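Whitlock laundry robot draws a crowd, and some hard questions

Endlow opened its Whitlock workshop to the public one afternoon in February to show off a robot that is supposed to sort and fold clothes. The company calls it Zomo. It has one arm, a two-fingered gripper and a list price that nobody on the floor was willing to say out loud.

By the company's count, 272 people came through between noon and closing. Most of them stood behind a rope and watched a screen showing the view from the small camera by the gripper. The arm itself was mostly hidden by the backs of the people in front.
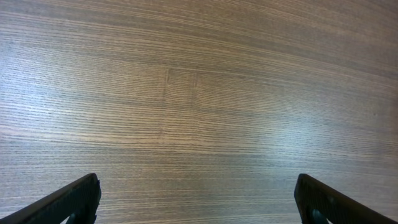

Zomo's fingers open over the worktable at Endlow's Whitlock workshop.

Graham Gosling, who runs the project, told the crowd that the system was "very close" to being ready for hotel laundries and thrift store sorting rooms. Asked how close, he said he did not want to give a date. He gave one last year, at a trade event in Flodley, and that date has passed.

What visitors got was a series of short runs. The arm goes down, closes on a piece of clothing, lifts it and tries to move it to another spot. Endlow says Zomo has made 1,979 such attempts since the current software was loaded. It did not say how many of them went right. When a woman near the front asked, Gosling said the team was "still working out the best way to score it."

That answer did not go over well with Leanne Holroyd, who manages a linen service in Flodley and had driven over to see whether the thing was worth a second meeting. "I score it by whether the shirt is in the bin," she said. Her crew handles 472 pounds of mixed laundry on a slow morning, she said, and she did not see how one arm picking at one garment would make a dent in that.

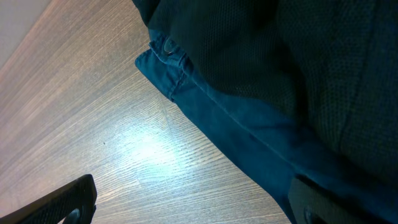
Mixed laundry is the hard part, and Endlow knows it. Sheets and towels have been handled by machines for years, while everyday clothes come in every weight and shape and rarely lie the way a computer expects. The test pile had blue denim with a snap button partly covered by a dark, textured fabric, and a person would tell those two apart by touch before thinking about it. Zomo has to do it mostly by sight. Fengying Tian, an engineer on the team, said stiff cloth and soft cloth call for different grips, and that choosing the right one is where most of her time goes. She was the most open of the Endlow staff about what is left to do.

Osvaldo Bastos repairs commercial dryers and has seen two other folding machines come and go. He watched for the better part of an hour and was polite about it. "It's careful, I'll give it that," he said. "Careful is slow." He also wanted to know what a replacement finger costs and who would come out to fit it. A staff member took his email address.
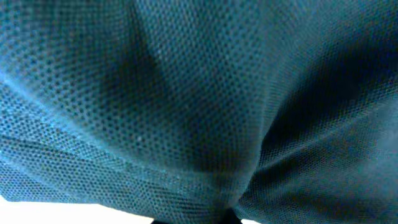
There is also the matter of jobs, which the company's talk skipped. A flyer handed out at the door said Zomo would "free up" laundry workers for other tasks but did not name any. Aoife Fahy, who has sorted donations at a Whitlock thrift store for most of her working life, said she would like to see the list. Gosling said later that early customers would be short-staffed businesses that cannot fill the positions they have. He did not name a customer either.

Endlow plans another open afternoon before summer and says visitors will be able to bring their own clothes for the robot to try. Holroyd said she might come back for that one, with a fitted sheet.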